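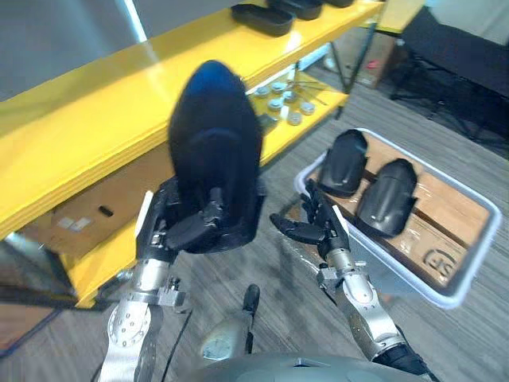

Kpodo Boundary Marker Set

If you have ever stood on a newly allotted plot with a rolled-up site plan in one hand and no clear idea where your land stops and your neighbor's starts, you will understand why we began making the Kpodo set. It was put together for housing estates, resident associations and small developers who need their plot corners marked early and marked so that they stay marked, all through the months when trucks and block deliveries are going back and forth over everything.

Each set covers one ordinary four-cornered plot, with a spare marker for the gate line or the sewer access, so you get 5 markers in the box. Every marker has a steel ground pin, a cap that takes the plot number, and a numbered tag that matches the sheet in your handover folder. The caps come blank unless you send us your layout — if you do, we will number them in the same order as your approved plan, and that saves a good deal of walking up and down on the day.

Marjan Jalali, who looks after our estate orders at Arketti, likes to remind people that a marker is only as good as the survey behind it. Please have your licensed surveyor set the points before the pins go in. The Kpodo set doesn't replace a registered beacon and it won't settle a dispute over title. It gives everybody on site, from the mason to the water company, the same corner to measure from.

What comes in the box

Markers with caps: 5
Ground pins: 5
Numbered tags with ties: 5
Record sheet for the allocation file: 2 copies
Printed fitting guide

Sizes and ground types

The standard pin suits firm soil and laterite. For sandy or waterlogged plots, ask for the long pin, sold under the name Sindale, and we will swap it in for a small extra charge. If part of your estate is already paved, please tell us before you order, as you will want the flat base with the bolt holes.

"We had three different versions of where the access road was supposed to go," writes Kwaku Frimpong, whose association took sets for 15 plots in January. "Once the corners were in, the shouting more or less stopped, and the road went where the plan said. I would have liked a brighter color on the caps, though."

He's right about the color, and an orange cap is now available on request.

Ordering and delivery

Single sets leave our store within two working days. Orders for 14 plots or more are made up to your layout and take a little longer, so do write early if you have a handover date in mind. Anything confirmed by noon on Friday goes into the following week's run. For bulk prices, or just to talk your layout over, ask for Marjan or Lamisi Agbenyega at the Arketti estate desk.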